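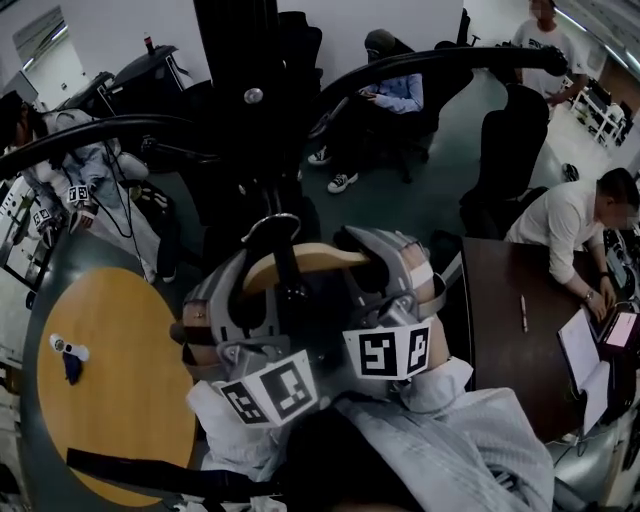

June 25, 2023

Edging for the round tables, continued.

Picked up where we left the strip stock on the last visit to Irnley. The question is still whether the Grinton strip can replace the dark rim on the round tables, and I'm still not persuaded. Vidar Holmgren is. His notes are in the blue folder and they read better than the strip behaves, in my opinion, but read them yourselves.

What Grinton claims, from the sheet that came with the order: bends flat to a tight curve with no heat, keeps its color through the bend, goes back to straight if let go, good for more than 1,000 bends. The sheet doesn't say how tight "tight" is. It doesn't say how long the strip was held in each of those bends either. You could bend something and let go very fast all afternoon and get a big number out of it. A table edge is one bend that lasts for years, so I don't see what that number has to do with us.

It also doesn't say what the stuff is. I asked by email and was told it was "a proven edging material." Asked again, got the sheet again. Until somebody gives me a straight answer I'm writing "strip" in this notebook and would like everyone else to do the same. There are already entries further back calling it veneer, plastic and tape, sometimes on the same page.

Cut to 44 cm. Lengths marked in pencil on the back, except the first few, which I marked on the front like a fool. Bends done by hand, ends held firmly, middle left free. Vidar wanted to use the form he made from scrap. I said no for this round. The form only shows you the curve the form has, and I want to see where the strip itself decides to turn.
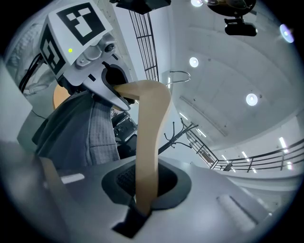
Tan strip, both ends held. Sharp turn at the top of the curve, then nearly straight down.

Notes on the bend:

It doesn't share the curve out. Bring the ends toward each other and one part of the strip does most of the turning while the rest stays fairly flat. I had expected an even arc from end to end, like the drawing on the sheet. Moving your grip shifts the tight part along a bit but doesn't get rid of it. Vidar says a glued edge is supported all the way and the strip won't get the chance to do that. Maybe. It will still want to, and the glue has to win that argument every day.

Light gets through it slightly when it's bent up toward the ceiling lights. I hadn't noticed with the strip lying on the bench. If that carries over to a glued edge, then whatever is behind it could show: old glue, pencil marks, any leftover bit of the dark gray rim. Needs a proper look with a scrap stuck over a half-cleaned edge. The sheet says "solid color." I'd call it mostly solid.

Springback. Let go and it opens up, as promised, but I'd like to know if it opens all the way after a long hold. Put a set of 11 lengths aside, bent and tied with string, and left them for 4 hours. Results on the loose page taped in behind this one. Short version: most came back close to flat, a few kept a slight bow, and I can't tell you what the bowed ones had in common. Vidar thinks I tied them tighter. Possible. I didn't measure the ties, so that set is worth less than it should be and I'd ask people not to quote it.

No cracks that I could see or feel with a fingernail. Credit where it's due. I did hear a small tick from one length and went over it under the lamp and found nothing. Wrote T on the back and kept it.

On the tables themselves:

The curve on the big round tables is gentle compared with what we've been putting the strip through, and Vidar keeps bringing this up as though it settles things. It settles cracking. It doesn't settle lifting, and lifting is what went wrong with the last edging. That one looked fine for weeks and then let go next to the join and caught on people's sleeves. Nothing in the Grinton sheet is about the join. I'd swap their whole page for one paragraph on the join.

The other thing is looks. The dark rim hides knocks. Chairs get pushed into those tables all day, bags get dragged over them, and the dark gray takes it and shows very little. A tan edge next to a yellowish top will look very nice on the first morning. I'm less sure about the first winter. Vidar's answer is that tan is closer to the wood so chips won't show. I'd want to see a chipped one before I agree with that, so I've left a glued scrap on the leg of the cutting bench, right where the stool hits it. Please leave it there and please don't be gentle with it.

Glue. Still using the Cárdenas contact glue on the trial pieces since we have a can open. The strip has a smooth face and a slightly rougher one and we've been putting the rough side in. Grinton doesn't say which way round it goes. Tried one smooth side in, couldn't peel it either, so now I don't know if the rough face means anything or if that's just how it comes off the roll.

Ponilska has the other candidate, thicker, dearer, comes already curved to a table size. I know it costs more. I also know what we spent on gluing the old edge back down. Would like a short piece to compare before anyone orders a full roll of the Grinton. Vidar thinks precurved is asking for trouble because our tables aren't as round as we think they are. On that I'm with him, having put a string around one.

To do

Glue a scrap over a half-cleaned edge and look at it under the ceiling lights.
Repeat the long hold with ties measured. Same length of string for each.
Make up a join, butted, no filler, on an offcut with the real curve.
Ask Grinton a third time what it is.
Ask Ponilska for a short piece.
Sharpen or replace the blade in the small cutter. The last few ends are ragged and I don't want that turning up later as a fault in the strip.

Vidar wants to do one whole table now and see how it goes. I've said one table, the one nearest the store, and the old rim gets kept in case it has to go back on. He's written "it won't" in the margin of my list. Leaving that in so we can both look at it later.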